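Household Cleaning Claims Dataset

Data card and notes for users
Last revised Dec 25, 2025

Read this first

A file of claims made on the packaging and web pages of household cleaning products, set beside whatever backing the seller offered for each claim. It does not tell you which product cleans best. People keep asking for that, and the file cannot give it to them. If you sort it by any column and print the top of the list as a buyer's guide, you will have made something up.

The file holds 1570 claims. They were picked out of 3000 candidate sentences, most of which were dropped because they said nothing that could be right or wrong. "Brings your kitchen to life" is not a claim. "Lifts tea stains from cotton in one wash" is.

Why it exists

Shops are full of sentences like "up to ten times cleaner" with no mention of ten times what. I wanted to know how many of them come with anything behind them, and I was tired of reading articles on the subject that quoted other articles. The usual line is that most of it is puffery. That may well be so, but I had not seen anybody show their working, and a low opinion of advertising is not evidence either.

I started with stain removers, then added washing powders and liquids, fabric softeners, surface sprays and a short run of oven cleaners. The oven cleaners are the weakest part of the file and I have thought more than once of taking them out.

What is in the file

One plain text table, comma separated, one claim to a row. The columns are:

claim_id: a running number. Gaps are rows that were later withdrawn. Do not renumber them.
claim_text: the words as printed, with spelling left alone.
product_group: stain, powder, liquid, softener, spray or oven.
where_seen: front of pack, back of pack, web page or leaflet.
compared_with: what the product is said to be better than, if the text says. Blank means the text did not say. It does not mean I forgot.
footnote: the small print tied to the claim, if there was any.
backing: a grade from 1 to 4, explained below.
asked: yes if I wrote to the seller, no if I did not.
reply: none, refused, general or specific.
notes: free text, uneven in quality. Some of it is grumbling.

There is no column for price. I kept one for a while and it was out of date before I had finished typing it in.

The backing grades

1 means nothing is offered at all.
2 means the seller points to a test but gives no method and no numbers.
3 means there is a method or there are numbers, and the other half is missing.
4 means both are given, well enough that a stranger could try the same thing.

A 4 is not a pass mark. It says the seller told us what was done. The test could still be a silly one, and several are. One stain remover has a perfectly good write-up of a trial on a stain put on and rinsed off within the minute, and I doubt many people do their laundry that way.

Likewise a 1 does not mean the claim is false. Plenty of dull, true statements are printed with no support because it never occurred to anyone that they needed it. "Contains soap" would be a 1.

The line between 2 and 3 is where I trust myself least. If you have time to check only one thing, check that. 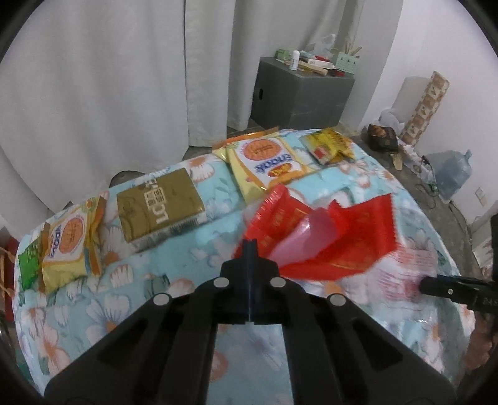
The grades were given twice, with a gap of some weeks between, by the same person. Where the two disagreed I went back to the text and settled it, and the notes column says so. This is better than doing it once. It is a good deal worse than having two people do it separately, and I would ask you not to describe the grades as independently checked, which has already happened in one write-up I came across.

How the claims were gathered

Packs were read in shops and at home. Web pages were saved as text on the day they were read. Leaflets came through the door or were picked up from stands by the till.

No attempt was made to cover every shop or every maker. Large shops are over-represented for the simple reason that they have more shelves. Own-label products are probably short-changed. Anything sold only at markets or only by post is missing altogether.

Four names turn up often enough in the notes to need a word. Brosis sells powders and liquids and prints long footnotes. Flornov sells softeners and very little else. Van Wijk covers sprays and the oven cleaners. Godberg is a stain remover brand with a great many web pages, many of them repeating the same sentence with one word changed. I have counted a repeat as a single claim unless the changed word altered the meaning. You may disagree with some of those calls, and Godberg might too.

Writing to the sellers

I wrote to the seller for 273 of the claims. The letter was short and the same each time: it quoted the claim and asked what it was based on. One reminder was sent and then I stopped.

Please be careful with the reply column. A firm that does not answer a letter from a stranger may have a drawer full of good tests and a busy post room. Silence tells you about the post room. "Refused" is used only where somebody wrote back to say they would not share it, usually on the grounds that the work was confidential. "General" covers replies that were polite and contained no information. "Specific" means they sent something that bore on the actual claim.

I chose which claims to ask about, and I chose the ones that looked odd to me. That makes the asked rows a poor sample of the whole. Any rate worked out from them applies to claims that struck one person as odd, and should be written up in those words or left out.

Things I would not use this for

Ranking brands. The number of claims per brand mostly reflects how much the brand prints.

Showing that claims are getting worse, or better. It was all gathered over a short stretch, and there is no earlier file to set it against.

Anything to do with safety or the effect of these products on rivers, pets or skin. Claims of that sort were left out on purpose. They need people who know the field.

Training a system to spot false advertising. Someone will do it anyway. There is no column in here for false, so whatever the system learns, it will not be that.

Known faults

The compared_with column mixes two kinds of thing: named rivals, and vague ones such as "ordinary powder" or "the leading brand". They ought to be in separate columns. Splitting them by hand is on the list.

Some footnotes were too small or too rubbed to read. Those are marked "unreadable" – please do not treat them as blank.

A few softener rows have the front and back of the pack swapped. I know of the fault and do not know which rows, having found it from a torn label after the pack itself had gone in the bin. If where_seen matters to your work, drop the softeners.

Freshness claims ("fresh for weeks") are graded by the same scheme as the rest, though what would count as proof is anyone's guess. I went back and forth on leaving them in. They are in.

Web pages change. A claim in the file may no longer be on the page it came from, and sellers have a fair complaint if you quote it as current.

Corrections

Corrections are welcome and are more use with the claim_id and a copy of the wording. I will not alter a grade because a product worked well in your house. I may alter it if you can show me a method or a set of numbers I missed. Sellers are held to the same rule as everybody else, and a change made at a seller's request is marked as such in the notes.

Withdrawn rows are kept in a second table with the reason. Most are repeats that got past me. Some were sentences I had taken for claims and, on reading them again, could make no sense of.

Terms of use

Copy it, change it, pass it on. Say where it came from and say what you changed. The wording of the claims belongs to whoever wrote it, and short quotation for comment is all that is intended. No seller paid for any of this, and products were bought at the normal price or only read on the shelf.

If you publish a figure from the file, please give the number of rows it rests on next to it. For the oven cleaners in particular I suspect that will put most people off, and it should.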